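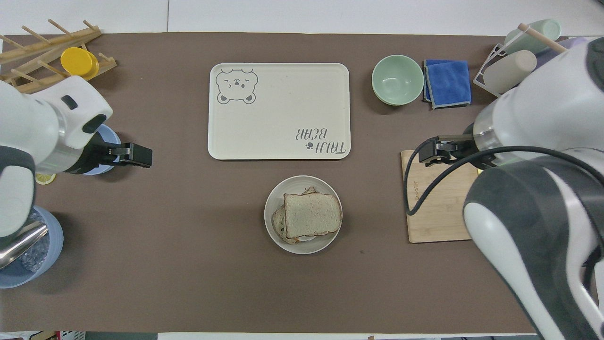
*Grundiris*

Grundiris supplies, washes and repairs tableware for nurseries, primary schools and small canteens. We own the stock. The customer pays a weekly charge per place setting and hands back used items in the crates they came in.

## What we do

A standard contract covers plates, bowls, trays, beakers and cutlery. Deliveries are made before the kitchen opens, and used crates are taken away on the same run. Sites with their own dishwasher can take the stock on a supply-only basis, in which case we visit once a term to check for wear and replace what has failed.

We don't supply disposable items, and we don't supply glass to sites with children under five.

## Stock

Our range is kept narrow on purpose. Bowls and trays come in sizes that fit the same crate insert, so a mixed order can be packed without loose filling. The current lines are:

- Bisov: stacking bowls and side plates, for general use
- Cheon: shallow trays with a raised rim, for nurseries
- Falia: heavier plates for staff dining rooms and adult day centres

Each item carries a batch mark on the base. When an item is withdrawn, the batch and the fault are recorded — chip, crack, stain, warp or loss of surface. If one fault keeps appearing in one batch, the whole batch is called in.

Customers may mix lines within an order. Colours are allocated from stock and can't be guaranteed between deliveries, except where a site uses colour to separate meals for children with allergies. Those sites have their own crates, which are washed on a separate cycle and sealed before loading.

## Washing

The wash room has two conveyor machines. The larger handles 900 plates an hour and the smaller 700; the smaller is used for allergy stock and for anything with a deep rim. The final rinse is checked with a probe at the start of each shift and again after any stop longer than 20 minutes. Items are air-dried on racks and inspected by hand before packing.

Stained beakers are soaked overnight and go through a second time. If the stain is still there, the beaker is withdrawn.

## Customers and area

We serve 64 sites, most of them within an hour's drive of the wash room. New sites outside that area are accepted only where they can be added to an existing run. The minimum order is 20 place settings.

Trial orders last two weeks and are charged at the normal rate. No deposit is taken. Breakages in ordinary use are included in the weekly charge; missing items are billed at the end of each term, with a list sent beforehand so the kitchen can look for them.

## Closures

The wash room shuts for the last week of December. Crates left on site over the holiday should be rinsed, drained and stored with the lids off.

Page last checked 2020-12-08.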